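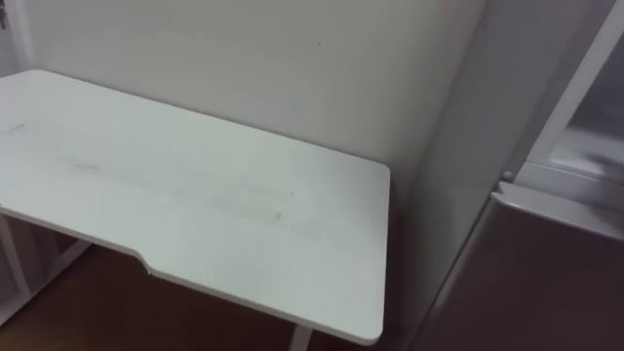
Room 12, white corner desk. Gray smear across the top, see item 3.

Office walk-through, Toprak building, second floor
Inspector: Stellan Moen
Date: 2021-05-01

1. Exit route clear, door opens fully. OK
2. Extinguisher tag current. OK. Last serviced in March.
3. Work surfaces clean. NO. Scuffs and smudging on desk. Wipe down and recheck.
4. Tall cabinets fixed to wall. Not checked in room 12. Bring a ladder next visit.
5. Hall light level. OK. Reading around 50 foot-candles at the stairs.
6. Window latches. Room 17 sticks. Work order sent to Nadis.
7. First aid kit. Short on gauze, burn gel expired. Reorder.
8. Carpet edges. Loose at the copy room door. Taped for now.

Items 3, 4, 6 and 7 stay open.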